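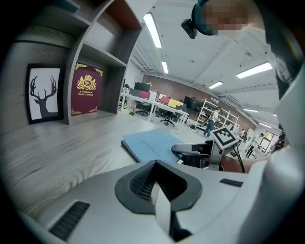 *Hand-held gripper at a table beside a shelving unit; a second gripper with a square marker is at right.*

**Equipment budgeting for hand-held gripper work** is the planning of purchases for sites where people operate grippers by hand to record manipulation tasks. The main cost groups are the grippers, head-mounted devices, furniture, and spare parts.

## Unit costs

Grippers are normally budgeted in pairs, one for each hand. In the plan drawn up by Carmela Aguirre for the Bratley site, dated 11/21/20, a Drendero pair was entered at $2,268. The competing Tan quote came to $2,765 with markers and mounts included. Head-mounted devices were entered on a separate line at $686 each, straps excluded.

Markers are a minor expense but are reordered often. A plate with a scratched or bent marker is replaced whole.

## Furniture and floor space

Tables and shelving are bought as ordinary office stock and written off over a longer period than the grippers. Open compartments are preferred to closed cabinets for reaching tasks. 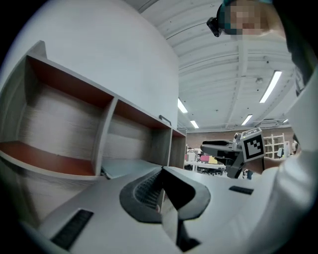 Floor space is charged by the station. The Bratley plan allowed for nine stations, with walking room on both sides of each table. Existing ceiling lights were kept and no lighting cost was entered.

## Spares and timing

Finger pads and cables are treated as consumables. Ramiro Sarmiento revised the spares line in December after Flasta, the cable supplier, changed its minimum order. The revision did not affect the gripper or furniture lines.

## See also

- Depreciation
- End effector
- Total cost of ownership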